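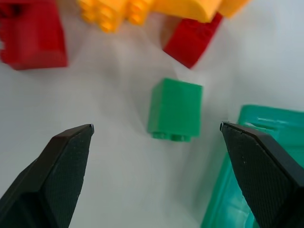

Do you need a prepaid travel SIM if your phone already does eSIM?

For most trips you're better off buying a cheap eSIM plan and leaving the plastic one on the rack, provided your phone is unlocked. Check that first. Mine wasn't, and my carrier took until Monday to sort it out.

I went with Stistberg because the ad said 20 days of unlimited data. I have my doubts about the word unlimited whenever a phone company uses it. Sure enough, the fine print says speeds drop after 400 MB a day, and after that maps load like it's dial-up. 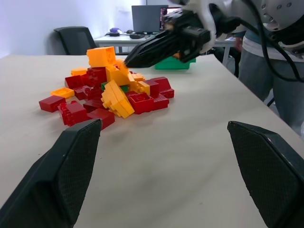
The other one I looked at was Brudard, which has a nicer app and a chat window that kept telling me my message was important. It wanted my home address, my date of birth and access to my contacts. For a data plan? I said no to the contacts and the app closed itself. Maybe that's a bug. I'm not convinced.

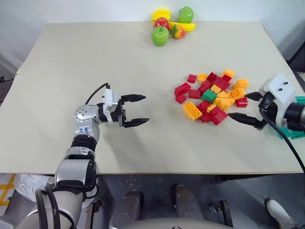
Posted by the author in Phones & Gadgets | June | Leave a comment

Now for the bit the review sites skip. My bill from Stistberg listed 622 MB used on a day when the phone's own counter said 400. I emailed and got a reply about "background rounding", a phrase I can't find anywhere in their terms. They offered me a credit toward another plan, so I'd have to buy from them again to get my money back.

I've asked for a proper refund to my card. If it ever shows up I'll add a note at the bottom of this post. In the meantime I've turned roaming off and I'm using the wifi at the library.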